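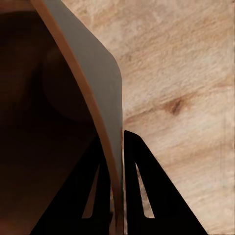

明るい木目に、焦げ茶と銅色の縁

井戸水用プレフィルター Trerer Vi(屋内・屋外兼用)

商品コード:Vi-404
ハウジング外径:148mm
全高:404mm
ろ過精度:5ミクロン
付属カートリッジ:2本(1本は本体にセット済み、1本は予備)
接続:20Aねじ込み
付属品:壁付けブラケット、開閉レンチ、Oリング予備、取扱説明書(日本語)

こんにちは、Dekellの店長です。井戸水の砂や鉄サビで困っている方から「ポンプのあとに付けるフィルター、結局どれがいいの?」と聞かれることが本当に多くて、ここ最近はもう、まずこのViの話をするようになりました(笑)。

Trererのフィルターは以前から小さいほうのシリーズを扱っていたんですが、あれは水量の多いお宅だとすぐに目が詰まってしまうんですよね。お風呂にお湯を張りながら台所で洗い物をすると、もう蛇口の勢いがちょろちょろで。Viはカートリッジが太くて長いぶん、ろ過面積に余裕があります。うちの実家でも小さいほうから付け替えまして、母から「シャワーが普通になった」と電話がかかってきました。普通になった、というのがうれしかったです。

付ける場所ですが、圧力タンクの下流側、家の中に入る手前がいちばん扱いやすいと思います。ポンプの吸い込み側には付けないでください。ここを間違える方がときどきいらっしゃいます。目が詰まってくるとポンプが空気を噛みますし、最悪の場合はポンプ本体をだめにします。軟水器や塩素の注入装置をお使いのお宅では、順番によって効き方が変わりますので、配管の様子を書いてメールをいただければ一緒に考えます。手描きの図で十分です!

それから、カートリッジ交換のときに容器を下へ抜きますので、ハウジングの下に手が入るだけの空間を残しておいてください。床ぎりぎりに付けてしまって、交換のたびに配管ごと揺すっている、というご相談が前にありました。あれはつらい。 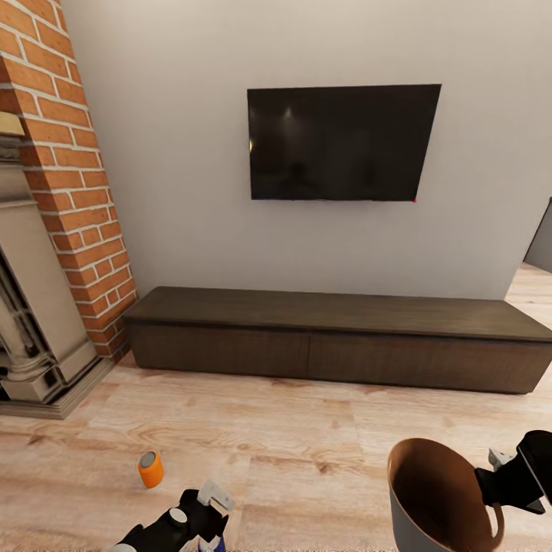 前に使っていたものはレンチが滑って毎回ふたりがかりだったけれど、Viに替えてからはひとりで開けられるようになった、冬に外で作業する時間が短くなって助かっている、というお便りをいただきました。ありがとうございます。付属のレンチは歯の部分が深くて、しっかり噛んでくれるんです。ただ、閉めるときはレンチを使わず、手で止まるところまで回すのが基本です。力いっぱい締めてしまうと、次に開けるときに泣くことになります。

交換の手順も書いておきますね。まず前後のバルブを閉めて、上の赤いボタンで圧を抜きます。圧が抜けたらレンチで容器をゆるめて、そのまま下へ。中には水がたっぷり入っているので思ったより重いです。バケツを忘れずに。古いカートリッジを抜いたら、容器の底にたまった砂を流して、やわらかいスポンジで洗ってください。Oリングは一度はずして溝の汚れをふき取り、シリコングリスを薄く塗って戻します。グリスは食品機械用のものをお使いください。灯油系のものはゴムが膨らんでしまうので厳禁です。

交換の時期は水質しだいで、何か月と言い切れないのが悩ましいところです。いちばん確実なのは、前後に圧力計を付けて差を見る方法ですね。圧力計は別売りですが、ブラケットと一緒に組める金具があるのでご希望の方は備考欄にどうぞ。そこまでは、という方は、蛇口の勢いが落ちたと感じたら替えてください。私もそうしています。 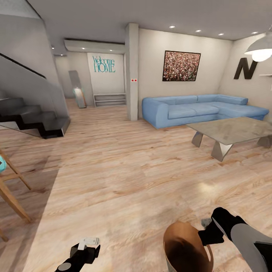

カートリッジの種類についても少しだけ。標準で付いてくるのは糸巻きタイプで、砂やサビのような粒の大きいものから細かいものまで、わりと何でも受け止めてくれます。プリーツタイプは水で洗って何度か使えますが、粘土質の濁りにはあまり向きません。Jumdaleの倉庫の井戸がまさにその粘土質で、プリーツを入れたら洗っても洗っても茶色いままでした。以来、倉庫はずっと糸巻きです。においや味が気になる方には活性炭タイプもあります。こちらは必ず糸巻きの後ろに置いてください。先に砂を通してしまうと、すぐに寿命が来ます。

できないことも正直に書きますと、Viで細菌は取れません。水に溶けている鉄も取れません。くみたては透明なのに、しばらく置くと赤くなってくるお水は溶けた鉄の可能性がありますので、除鉄装置のほうのページをご覧ください。飲み水にされるなら、水質検査は先に受けておいていただきたいです。

凍結にもご注意を。屋外に付けた場合、12月に入ったらもう保温カバーをかけてしまってください。容器は厚みがありますけれど、中で凍れば割れます。割れたものは保証の対象外になってしまうので、お互い悲しいです。留守にされるときは、バルブを閉めて容器の水を抜いておけば安心です。

在庫と発送
本体:在庫あり。ご注文の翌営業日に発送します。
糸巻きカートリッジ:在庫あり。本体との同梱ができます。
プリーツカートリッジ:お取り寄せ。入荷しだいメールでお知らせします。
活性炭カートリッジ:在庫あり。

返品は未使用に限り承ります。一度でも通水されたものはお受けできませんので、接続サイズだけは先に確認してくださいね。配管に書いてある数字が読めないときは、外周にひもを巻いて長さを測って教えてください。こちらで計算します。

ページ更新:2020年11月18日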